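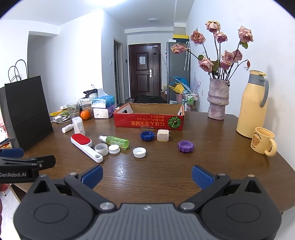
What time does the ferry go back to Orkham?

The last one is at 19 minutes past five, and after that you wait for morning.

Kamol Ratanaporn wrote it on the back of his hand. The woman in the ticket office watched him do it and then pushed a printed timetable under the glass. He thanked her and put it in his coat.

The crossing to Saithong took 48 minutes. He sat indoors, near the tea counter, with the letter in his inside pocket. It was from a solicitor and it said that his uncle had left him a boat. It gave the name of the boat, the Felano, and the name of the yard where she was kept, and said that 200 pounds was owing for storage. He had met the uncle twice. The second time was at a wedding, and they had talked about car insurance.

At the yard a man in a woollen hat led him between the hulls. It had rained in the night and the planks were slippery.

"There," the man said. "She's sound enough. Engine wants looking at."

She was smaller than Kamol had pictured. The paint had been green once, and the name was on the stern in white letters, done by hand, with the last two squeezed together where the painter had run out of room.

"Did he go out in her much?"

"Every May. Down to Brotosier and back. Then he'd have her out of the water again by the end of the summer."

"What's at Brotosier?"

"Café," the man said. "A few houses. I never asked him."

He went off to find the key. Kamol climbed the ladder and stood in the cockpit with one hand on the cabin roof. The yard dog came and lay down under the keel. When the man came back with the key it wouldn't turn, and they took it in turns with a can of oil until it did.

There wasn't much below. A kettle, two mugs, a blanket folded over the bunk. In the chart drawer he found a log, an ordinary school exercise book, and he sat down on the step to read it. His uncle had put down the wind and the tide and very little else. Left at seven. Rain by noon. Good supper. On the last page he had written "K. might like this – ask him", and under it a telephone number Kamol had given up years ago, when he moved.

He read the page again. Then he put the book back in the drawer, and after a minute took it out and put it in his coat with the letter and the timetable.

"I can find you a buyer," the man said, when he came down the ladder. "Not for a lot."

"What would the engine cost?"

The man named a figure. Kamol looked at his hand, where the ink had started to run. He had a little over an hour.

"Could you show me it first?" he said. "I don't know anything about engines."

The man went to get a torch.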